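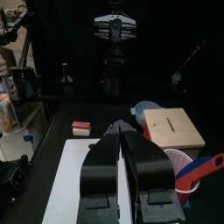 Settlers' Corner

Well, the winter reading pile has beaten me again! I promised you the second half of the Dlamini story this issue, and I've been up to my elbows in land records trying to get it straight, so make yourself a cuppa.

For anyone who missed the last newsletter, Dlamini is the little township past the river flats that most of us only know for the petrol station. It began as a timber camp. The Titance company had the lease on the hill country and needed people who could fell and haul, so it advertised down at the port and got 84 takers in the first year, most of them straight off the boat. They were promised a house block each once the clearing was done. What they got was a tent, a share in a bullock team and a very long wait.

The blocks were finally pegged out in September, six years on, and they were tiny. You couldn't have kept a family on one (I've walked a couple of them, and my own backyard isn't much smaller). So people did what they had to. The men stayed on at the mill, the older girls went into service in town, and the grandmothers ran the vegetable gardens along the creek — the old terraces are still there if you don't mind a scramble through the blackberries.
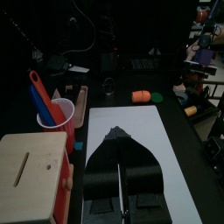

Red cup and wooden box on the table.

I had always been told the town emptied out when the mill closed. The rate books say otherwise. The population was 1,258 the year before the closure and hardly moved for a good while after, and I think the cannery at Cloka has a lot to do with that. There was a workers' train, morning and evening, and a fair few families simply swapped one whistle for another. The real drop came later, when the line was pulled up.

The other thing I've been chasing is the name of the big house on the ridge. It's Skokholm on the early survey and something quite unreadable on the next one. I'd love to know who called it that and why they picked an island for a place with no water in sight. My favourite theory is a homesick surveyor, but I've got nothing at all to back it up. 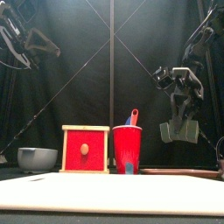 Two robot arms at the workspace.

We're heading out to walk the creek terraces on 8th May, meeting at the old siding. Wear long trousers and bring lunch. There are seven seats left on the bus, so sing out soon if you want one. And if you have any photos of the workers' train, even blurry ones, please bring them along and I'll scan them and hand them straight back.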